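From the Supper Club Desk

Thank you, thank you, to everyone who came out for the January lentil supper! I had planned on a quiet evening, the kind where you end up taking three tubs of leftovers home, and instead we scraped the pots clean and I had bread and butter when I got in (very good bread, though, so no complaints). We fed 80 of you over two sittings and raised $3,266 for the new stove, which puts us a good deal closer than I dared hope at Thanksgiving.

Many of you asked about the dal. Rekha Sastry has kindly let me share the part that matters most to her, and it's the onions. She cooks them low and slow until they are the color of a penny, and only then does the turmeric go in, with a spoonful of water so it doesn't catch. She says most of us give up on the onions after 9 minutes and that she can taste it. I went home and tried it her way, and I'm afraid she is right about me.

Our next supper is soup and flatbread, and we'd love 5 more people on the chopping crew. You don't need to be fast, and you'll get fed first. We're also thinking over how to set out the long table, so if you have strong feelings about benches, do tell me. 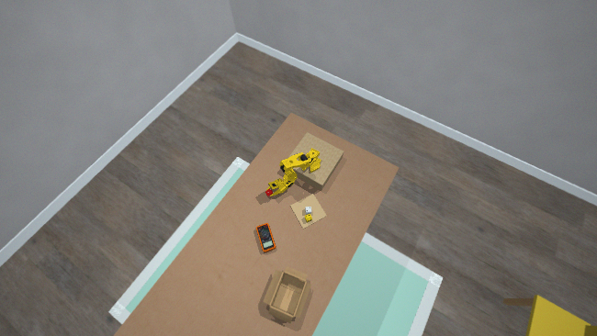 A long brown tabletop, seen from above.

Bowls left behind last time are on the shelf by the coats, including a lovely blue one. Please come and claim them!

Aoife Carroll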